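Plorlow Workshop Forum > Builds > Two arms opening a microwave door

renato_h
I am building a two-arm setup in our shared workshop, and since June the task is the microwave door. Left arm takes care of the door, right arm goes to the release button at the bottom of the panel. My script is at 506 lines now and I am not proud of the colour coding in it.

Mekdes W
Why two arms? One arm can press and then go around to the door. You are making the timing harder for yourself.

renato_h
I tried that. The arm needs 12 seconds to travel around, and my neighbour at the bench was laughing. With two I can keep one near each side.

fcarrasco
I disagree with Mekdes, two is fine. But I would first lower the force limit. The mesh window on mine has a crack from exactly this kind of job.

Mekdes W
Fair enough about the force. I still say one arm is cheaper, mate.

renato_h
Here are the views I work with, two from the wrist and two from the chest camera.

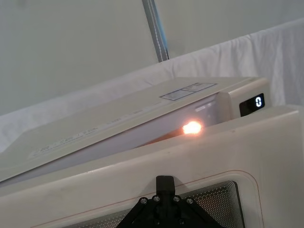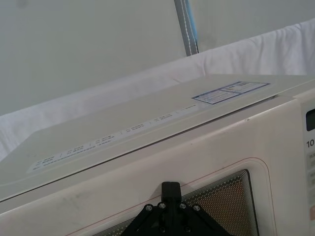
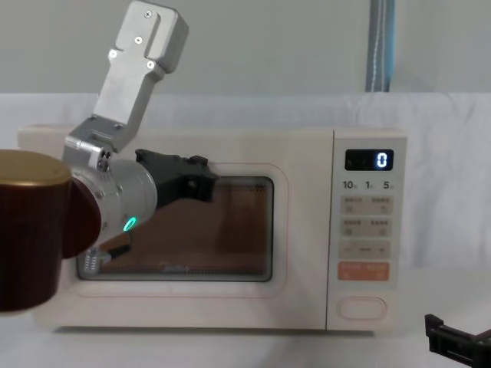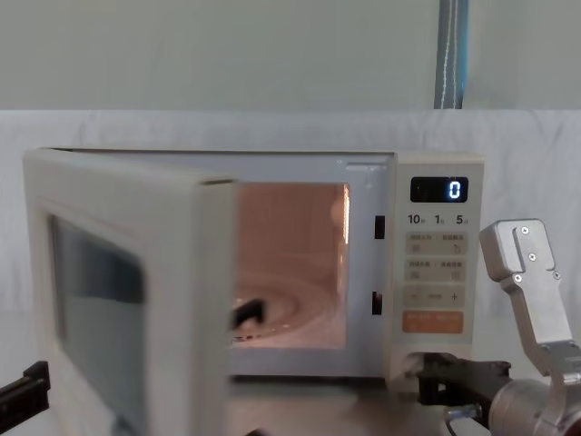
The display reads 0 in the first, third and fourth.

bautista.m
Do you have to home both arms again after an emergency stop?

renato_h
Only the arm that lost power. The other one keeps its position, but I move it back to the start pose at 20 per cent speed before I run the script again.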